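Work and Organization, Unit 7
Handout: Handling Tasks, Hand Tools, and the People Who Teach Machines

Purpose of this unit

Unit 6 dealt with fixed automation, in which a machine repeats one motion and the job is built around it. The present unit considers a newer arrangement. At Drivard, a packer of dry goods, the company wishes to automate the handling of jars, lids and small containers that differ in size and arrive in no set position. Much of the early work is done by employees who hold a gripper tool in the hand and carry out the task themselves, so that a system may later be trained on the recordings. Students should come to the session prepared to discuss what this does to the job.

Background to the case

Drivard began the program in February with 7 employees from the packing line. Each was released from ordinary duties for part of the shift. The target set by management was 4000 recorded handlings, divided among the group. Objects were to be picked up, turned, set down and closed in ordinary rooms as well as at the line, on the view that a system trained in one place tends to fail in another.

The employees kept their grade and their hourly rate. Their job title did not change, and the written job description made no mention of recording. This point became important later and should be kept in mind when reading the section on pay.

What the handling consists of

A jar with a screw cap is a simple object for a person. For a machine it raises several separate questions: which end is the cap, whether the jar is standing or lying, how firmly the body may be held, and where any loose lid or flat piece nearby belongs. An experienced packer settles these without putting them into words. The recording program depends on that skill, yet the skill appears nowhere in the company's records of training or qualification.
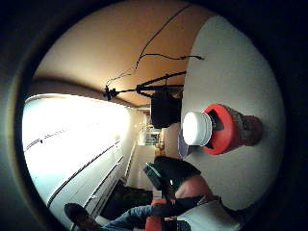
Gyu-bin Bang objected that the word "simple" should be dropped from any account of this work. By the second week, Bang said, the group was slower with the tool than with bare hands and was being compared, informally, with the line rate all the same. Bang added that the tool asks for a different kind of attention – the wrist must be placed before the fingers would normally have decided anything – and that this ought to be treated as a new skill and paid as one.

The objection raises the central issue of the unit. Where employees supply the examples from which a machine learns, they are doing two jobs at once: the handling and the teaching. Existing pay scales at most firms recognize only the first.

Three areas of change

Pace. Line work is measured in units per hour. Recorded work is measured in usable recordings, and a failed attempt may have to be repeated. Drivard applied a daily figure of 300 for the whole group and withdrew it after complaints.

Supervision. A recording made to teach a machine can also be used to judge the person who made it. Drivard's written policy forbids this. Students should consider who is able to check that the policy is followed.

Job security. Management stated that no position on the line would be removed while recording continued. No statement was made about the period afterward.

Preparation for discussion

Read the case once through, then prepare a written response of no more than 2 pages. State whether recording should appear in the job description, and under what heading it should be paid. Refer to at least one reading from Unit 6. Responses are handed in at the start of the session and will be returned with comments before the Unit 8 seminar.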